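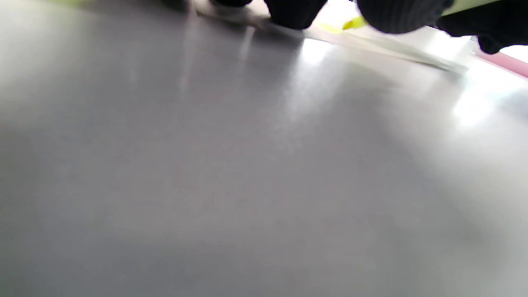

Zinhle Motaung told us at the last check-in that she had given up on town council meetings years ago, that the agenda came out too late to read and the vote was over before she found parking, and that she went back in November only since our one-page preview landed in her mailbox. She stayed until 10:15 p.m. and spoke twice! We could hardly have asked for a better start to this report.

So, where things stand with the Urkircombe Council Watch at the midpoint of the grant. The preview sheet is now going out before every regular session. We print 600 copies and mail 200 of those to households that asked for paper, and the rest go to the library, the laundromat on Debnath Street and both diners. Requests for the mailed version keep coming in, and we'd love to raise that number if the postage line allows it (see the note on money further down).

Kavinda Wanigasekara writes the previews and has gotten very good at them. The one on the sewer bond fit on a single side and still explained what the bond would pay for, who votes on it and when people could speak. The council clerk asked if she could keep a stack at the front counter, which we were thrilled about. 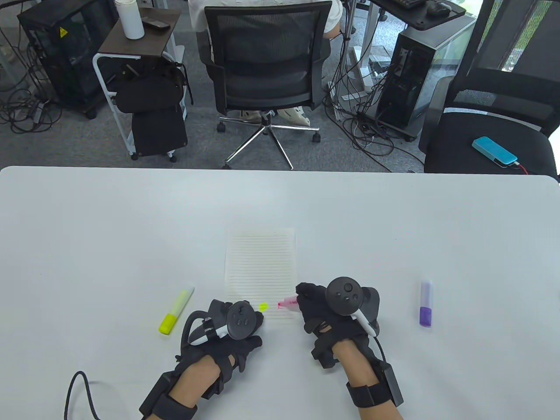 The vote tracker took longer than we planned. Urkircombe only publishes its minutes as scanned pages, and roll calls are sometimes written out in full and sometimes just "carried, Tidov opposed." We ended up typing every roll call in by hand and having a second person check it. The tracker now covers 17 months of votes, including the whole fight over the Remstead annexation, and you can look up any council member and see how they voted on it at each stage. Council Member Tidov called to say we had one of his votes wrong. We did, we fixed it that afternoon, and he has since linked to the page from his own newsletter.

Candidate forums are the piece I'm most excited to tell you about. We had promised two in the grant period and have already held three, one for each contested ward. Apinya Khamphan moderated all of them and kept every answer to ninety seconds, even in Ward 2, where the two candidates had not been in a room together since the recall petition. Questions came from residents on cards. Parking and the annexation came up everywhere, but so did the library hours, and both Ward 3 candidates ended the evening on record in favor of opening Sunday afternoons.

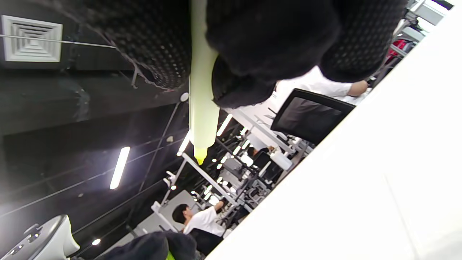 Turnout at the forums was uneven. Ward 1 filled the grange hall and people stood along the back wall. Ward 3 was thin, partly a scheduling clash with the high school concert, and we should have caught that. Malsha Wijesinghe is putting together a shared calendar with the schools for the spring.

On money: printing is under budget, postage is over, and the two nearly cancel out. We would like your approval to move the leftover hall rental funds into postage. Prasetyo Siregar has the revised budget sheet ready and can send it whenever you want it. 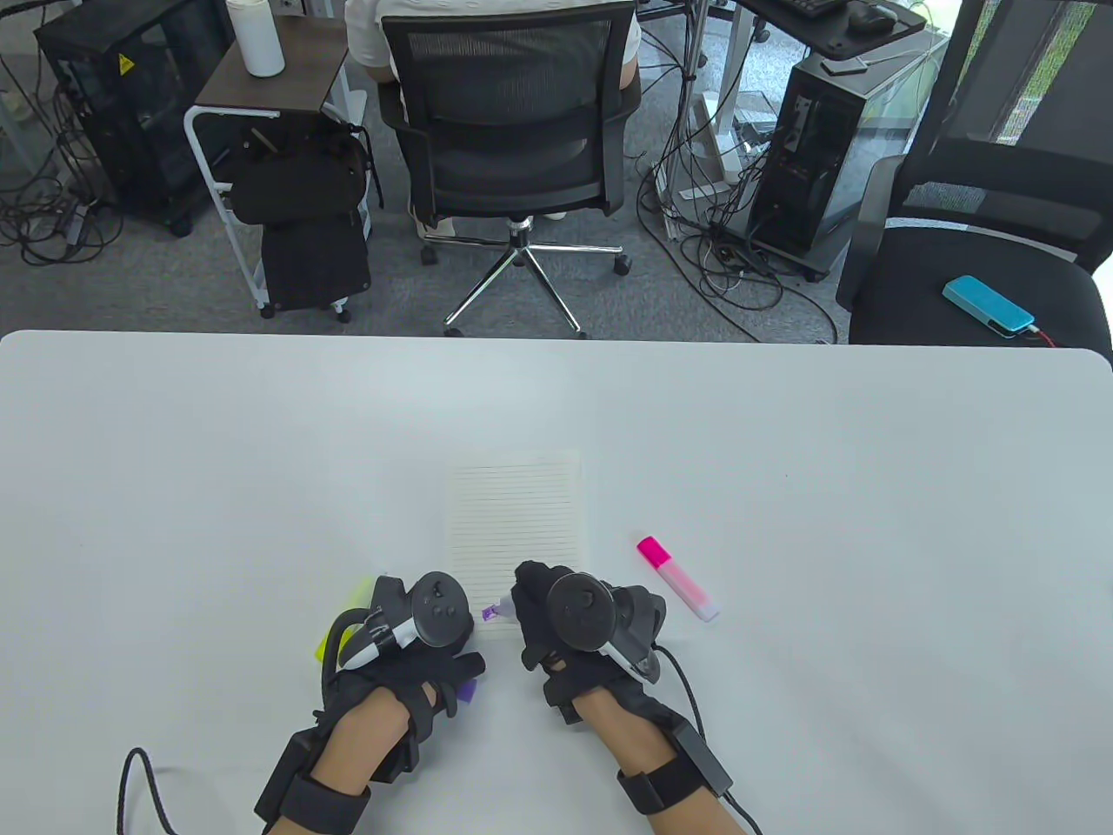
Will the project take a position on the annexation referendum? We won't, and the grant terms don't allow it anyway. The preview sheet will carry the ballot wording, a short statement from each side at equal length, and the date to register.

Next up are the referendum sheet, a forum on the annexation with speakers from both Urkircombe and Remstead, and a search box for the tracker so people can look up a vote by topic. Zinhle has already asked for one on snow removal. We'll send the draft of the referendum sheet for your comments before it goes to the printer.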